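The Trouble With Free Shipping Minimums

My sister-in-law wanted a candle for her birthday. One candle, the fig one from Prencombe, which costs less than a decent lunch. I went to the site on a Monday night, put it in the cart, and was told I was a few dollars short of free shipping. Half an hour later I had bought the candle, a set of dish towels and a jar of olives. I don't especially like olives.

I think online shops should drop the minimum and charge what the shipping costs. I know why they don't. The minimum works. It gets people like me to spend more, and it lets the shop print the word "free" in large letters at the top of every page. But it makes buying a small present harder than it needs to be, and small presents are most of what people send each other.
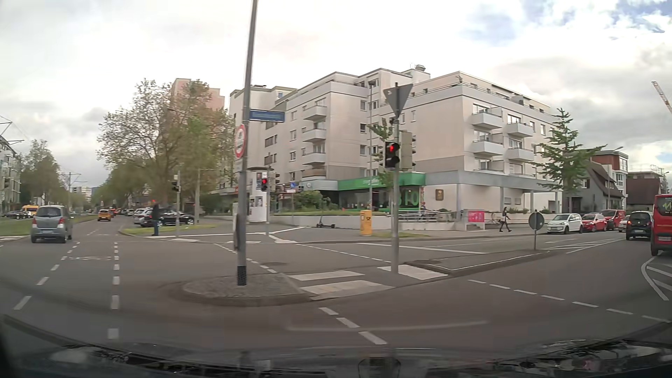 Look at how the numbers get chosen. At Leblanc, the minimum is $112. The most popular gift box costs just under that, and so does the next one down. You can add a card, but the card doesn't count toward the total. You can add ribbon, and that doesn't count either. What does count is a second product, and the site has a row of them ready for you on the checkout page.

Tirgate used to charge a flat $8 to ship anything that fit in a shoebox. I ordered from them for years and never thought about it. Then they moved to free shipping over $175, with a sliding charge below that, and I have ordered from them 2 times since. Their prices went up that same month. The cost of the truck and the driver has to be paid by somebody, and now it is folded into the soap.

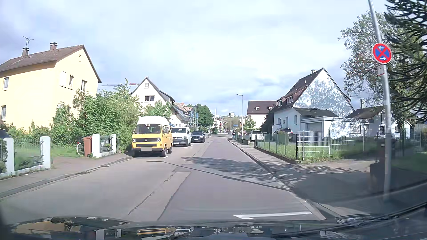 A residential street with a pale yellow house on the left.

People will say that shoppers prefer it this way. When a shop shows a shipping charge at the end, a lot of carts get abandoned. I believe that. I have abandoned a few myself. But the charge was a surprise in those cases. Put it on the product page, next to the price, and there's nothing to be surprised by. I would pay $8 to get a candle to another state. I just want to know before I type in her address.

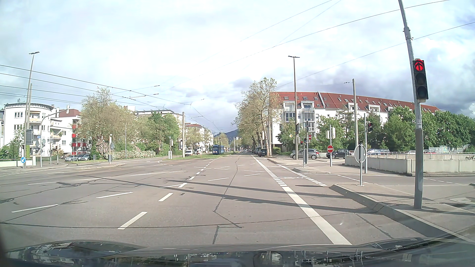 Red light at a wide intersection.

There is also the matter of sending to more than one person. Last December I bought the same tea tin for four relatives from Drevlow. The order was well over their minimum, but each address was treated as a separate order, so I paid shipping on every tin. The help page did explain this, in the last paragraph. A shop that sells gifts should expect its customers to have more than one relative. 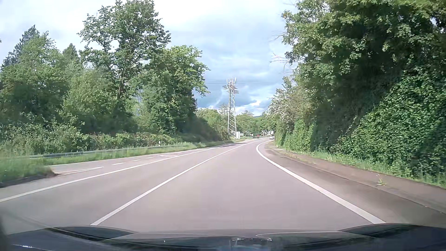

Opinion: Shopping & Gifts

If a shop must have a minimum, I would ask for a few changes. Let gift cards count toward it. Let wrapping count. Add up all the addresses in one order. And take down the little bar that fills up as you add things to the cart, because I am an adult and it still gets me.

The candle arrived on time and she liked it. I still have the olives.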